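The Yellow Can

Crescencio Pacheco had a blue foam mat, the sort that locks together like a jigsaw, and he loved it more than any table he had ever owned. Nothing rolled far on it. Nothing rang when you set it down. He told Omid this before Omid had even got his coat off.

"It's a mat," said Omid Daneshvar.

"It's a stage!" said Crescencio, and went to get the can.

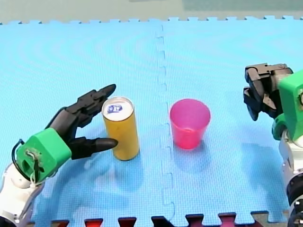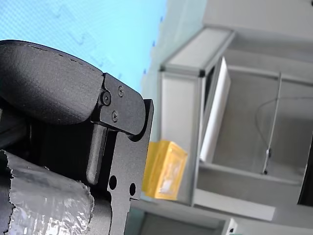
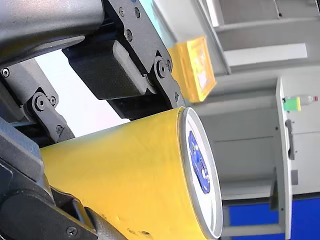
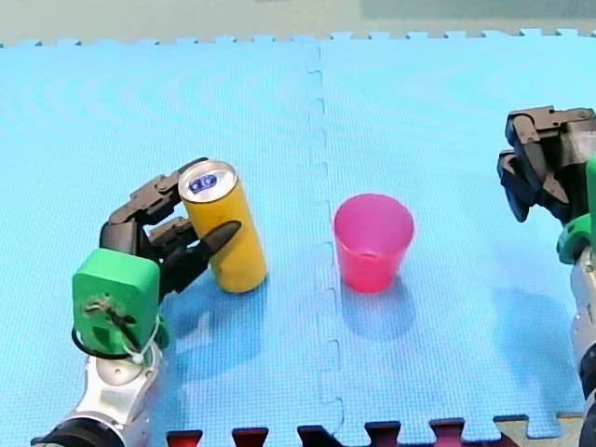
The game was called Wado, and Crescencio had learned it from an aunt in Lerkunura, where they play it all through October when the evenings draw in and there's no going down to the harbour. You need a can and a cup. One player is the can, the other is the cup, and you take turns telling a story in which the two of them must meet. The can may not lie. The cup may not leave. Whoever makes the other one laugh has lost, or won, depending on which side of the river your family came from (the aunt had been very firm on this, and so had her sister, in the opposite direction).

"I'll be the can," said Crescencio.

"You're always the can."

"It's a marvellous can! Look at the colour of it!"

Omid sat down cross-legged and studied the seam between the mats. He was a slow starter. He had worked on the Lahlou ferry for most of his life, taking tickets, and he had a ferryman's habit of waiting until everybody was aboard before he opened his mouth.

"There was a cup," he said at last, "who lived on the far side of a border. The border was crooked. It had been drawn by someone with hiccups."

"Oh, that's good," said Crescencio. "Go on, go on."

"She was pink, and when the sun came through her the ground went pink as well, so she thought she owned all of it."

Crescencio rubbed his hands. "Now the can. The can came from Rerel, up in the hills. He had walked 3000 steps to get there and he was full to the brim with news."

"What news?"

"He couldn't say. He was sealed."

Omid's mouth twitched. He looked hard at the ceiling until it stopped.

"The cup said, I have nothing in me at all, and I've been listening for years. And the can said—"

"I say what the can says."

"Then say it."

"The can said, madam, I've got a dent low down on one side and I'd be obliged if you'd talk to the other one."

They went on like that while the window turned from white to gold. The can was offered a job as a lighthouse and turned it down, being afraid of gulls. The cup took in a lodger, a raindrop, who paid on time and then was gone one warm morning without leaving an address. There was a wedding with 374 guests, all of them spoons, and a speech that had to be given lying down. Omid did the spoons in a high thin voice, the whole family of them, grandmothers included, and Crescencio had to bite the cuff of his jumper.

It was the best game they'd had in years. Crescencio thought so while it was still going on, and he didn't often manage that. Usually he noticed a good afternoon when he was washing up after it.

"So they got to the border," said Omid, quieter now. "The can on one side and the cup on the other. It was almost dark. And she asked him what he'd been carrying all that way."

It was Crescencio's turn. The can may not lie. He opened his mouth and found he had no idea, and that he very much wanted to know.

"He said he'd thought it was news," he said slowly. "But he'd been walking so long that it was all shaken up, and if she opened him now, it would go absolutely everywhere."

Omid thought about this. Then his shoulders went, and then the rest of him, and he laughed until he had to lie down flat on the mat with his arms out, wheezing like the old ferry coming in to the quay.

"I've won!" shouted Crescencio.

"Lost," said Omid, from the floor. "My mother was from the east bank."

"We'll have to play another, then."

"We'll have to," said Omid, wiping his eyes. "Put the kettle on first. And this time I'm the can."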